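From: the Alva list, owner
To: toy-kitchen-makers
Subject: Re: Play kitchen set, what to keep and what to reprint

On Friday you wrote:

> I've read the notes on the small kitchen set and have three questions before
> I order filament. Is the knife block meant to be one piece with the knives,
> or do they lift out? Does the pepper need to stand up by itself? And what
> size board are you using underneath, as mine is a tea tray and everything
> slides off it. I'd like to have the set ready for the playgroup by the end
> of February if I can.

Taking these in order, with a few other things I've changed my mind about since the notes went round.

The knives lift out. The block is printed on its own with three slots in the angled top, and the knives go in from above. I print the block in white and the handles in black so that it reads as a knife block from across a room, which a single-colour one doesn't. If the slots come out tight, run a nail file down them before you blame the knives. I had the slots too shallow on the first version and the knives fell out whenever the table was knocked, so make sure you have the second file from the Pultik folder and not the first.

Don't bother sanding the front of the block. The layer lines give small hands something to grip and you will spend an evening on it for very little.

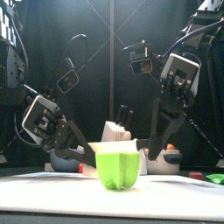

The pepper does need to stand up, yes. Children put it down and expect it to stay where they put it. Mine has a flat end and bulges at the other, and it is steady enough on a hard surface. On a cloth it will tip. I used the brightest green I could get, a reel of Seritz lime, and I would do the same again - the duller green I tried before that looked like a lump of modelling clay. One reel of 600 g was plenty for the vegetables, with enough left for a second pepper when the first one went missing for a week.

Bowls: grey, rounded, no foot. I know two people on the list prefer a foot ring. I found that it broke off, and a plain rounded bowl prints without supports if you turn it over. Slow the printer down for the last few layers.

For the playgroup I would leave out the smallest pieces altogether. My box of small bits has 19 things in it, and I only hand it over to the older ones. The rest of the set is big enough for anybody. Please check your own pieces against whatever rules the playgroup goes by and don't take my word for it.

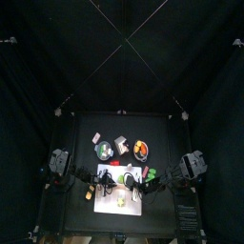

As for the board, a tea tray is the wrong thing because of the slope at the edges. You want something flat that is large enough to work on, with space left behind it for the things that aren't in use. White is a good colour for it. With a plain white rectangle on a black table, the green pieces on it are easy to find, and the kitchen things can stay in a row at the back until they are wanted. Mine was an offcut and cost nothing. If you have to buy one, the Tenmont shelf boards are flat and the shop will cut them to length. Ask for the edges to be taped, or do it yourself with an iron.

You didn't ask about storage, but it comes up every time. I keep the set in one shallow box, with the block and the bowl at the bottom and the vegetables on top. The knives go back in the block before it is packed. If they are put in loose they work their way to the corners and somebody has to tip the whole lot out to find the third one.

On cost, the whole set took about 80 hours of printing on my machine, spread over several weeks, and I didn't keep a proper note of the electricity. The filament was the main expense. If you are short of time before the end of the month, print the block, the bowl and the pepper first and add the others later. The playgroup won't mind, and you'll find out which pieces get used.

The lid for the tall container still isn't right. It fits when it is cool and sticks when the room is warm, so I have taken that file down for now. If anyone has a lid that works, please put it in the Pultik folder with the wall thickness in the file name.

I'll send the revised list of parts once I have checked the sizes.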